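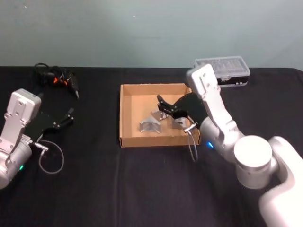 Pale gray-green wall, black tablecloth

Fanitz Flush Ceiling Hatch
Item 2066
Sold by Clilter Interiors
Made to order, ships flat with the door already hung

I've been putting access doors in other people's ceilings for most of my working life, and I used to hate every one of them. You spend weeks getting a ceiling dead flat, you finally get the lights where the owner wants them, and then the plumber calls and says he needs a way to get at a valve. So in goes a white metal door with a big flange around it and a screwdriver slot in the middle, and that's the first thing anyone looks at for the next twenty years.

The Fanitz is the hatch I wanted back then. The frame gets taped and mudded into the drywall, the door takes a piece of the same board as the rest of the ceiling, and when it's painted what you have left is a thin, even line. No flange, no slot, no visible hinge. I'm pretty proud of it (can you tell?).

What you get
Welded aluminum frame with a perforated mud flange
Door tray, drilled for board screws
Kaditz concealed hinge, fitted and set
Two touch latches and a spare spring
Steel safety cable with a clip
Paper template for the cutout
Bag of screws, more than you need

The drywall for the door isn't included. Cut it from the same stack as your ceiling! I know there's always an offcut lying around from the last job, but board from a different batch can take paint a little differently and you'll see it on a sunny morning.

About the hinge
I went back and forth on the hinge longer than on anything else. The early doors had a plain pin at each corner and they were fine on the bench, and then you'd put one overhead and it would sag on the latch side as soon as the board went on. Dimaculangan, the shop that does our welding, suggested the Kaditz and I said no, it's too expensive, and then a month later I bought a box of them. It swings the door down and slightly away from the frame, so the painted edges don't rub. It's rated for a door weighing about 40 pounds, a lot more than you'll hang on the small size and comfortable for the large one with double board.

There's an adjusting screw on each leaf. Give it a quarter turn, close the door, look at the gap, and do it again if you have to. People tend to crank on it and then call me. 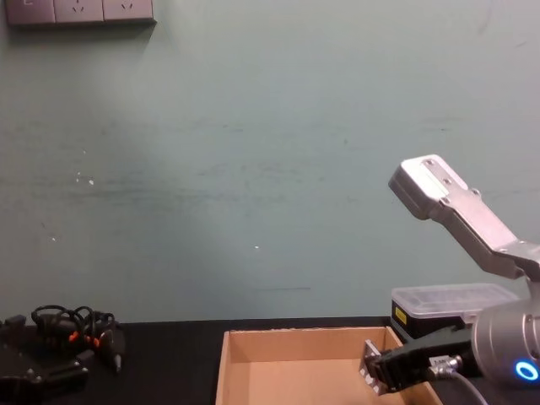
Wall outlets at top left, black tabletop below

Sizes
The stock opening is 15 inches square. That's enough for an arm, a flashlight and a wrench, and it fits between joists in most newer houses without cutting anything. I also make a tall rectangular version for getting your head and shoulders through, and I'll do odd sizes if you send me a sketch with the joist spacing marked on it. Please measure the joists at both ends. I've been caught by that in old houses more times than I want to say.

Speaking of old houses – the strangest one we've done was a farmhouse built in 1808, where the joists were barely squared-off tree trunks and no two gaps matched. Anitha Suvarna was restoring the upstairs hall and wanted access to a junction box without putting anything modern-looking in her new plaster. We made the frame narrower on one side than the other and she ran the plaster straight over the flange. She sent me a note in October asking where I'd put the hatch, since the electrician was standing in the hall and couldn't find it. I've still got that note over my desk.

Board thickness
Half-inch and five-eighths board both work with the standard tray. For two layers, say so when you order and I'll send the deep tray. Veneer plaster is fine over either one. I don't recommend tile, and I really don't recommend stone (yes, somebody asked).

Is it fire rated?
No. This one is for ordinary ceilings where no rating is called for. If your drawings show a rated ceiling, you need a tested and labeled door, and your inspector will want to see that label. Call and I'll tell you who to talk to. I don't make a rated one and I'm not planning to.

Putting it in
Frame the opening first, all the way around, with solid blocking. Use the template to mark the cutout and keep your saw a hair outside the line. Screw the frame to the blocking with the door closed, check that the gap is even, and only then snug everything down. Tape and mud over the flange just like any other joint. I do three coats and I like the second one wide, wider than you think looks right.

Leave the plastic strip in the gap until after the last coat of paint. Run a sharp blade along it before you pull it. Then hook up the safety cable, and please do hook it up, a door with board on it is not something you want coming down on whoever pushes it next.

Opening it is a firm push on the latch side. If the door was painted shut, go around the gap with a blade again and push closer to the corner. Don't pry at it with a putty knife. You'll chip the edge of the board and then you're back to mudding.

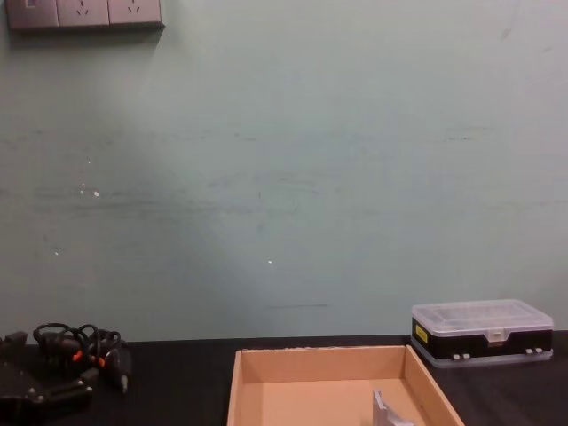
Gray-green wall, a few scuff marks

Finish and color
The frame and tray come with a white primer that takes ordinary latex. Paint the hatch along with the rest of the ceiling, same roller, same direction. Flat paint hides the line best. Eggshell is all right. With gloss you're going to see the gap whatever you do, and I'd sooner tell you that now than have you find out on a ladder.

Can it go in a wall?
It can, and plenty of people use it that way behind tubs and over cleanouts. Put the hinge at the bottom or on the side and leave the cable on. The latches are the same.

Lead time and orders
I build these in small runs. Stock sizes usually go out pretty quickly and custom ones take longer, mostly depending on how busy the welders are. Orders in by Thursday noon get into the following week's run. Mirjam Stevens handles shipping and she's the one to ask about delivery to a jobsite, liftgates and all that. For anything with a tape measure involved, ask for me.

Spare latches, springs and cables are kept on the shelf. Mention item 2066 and whether you have the standard or the deep tray.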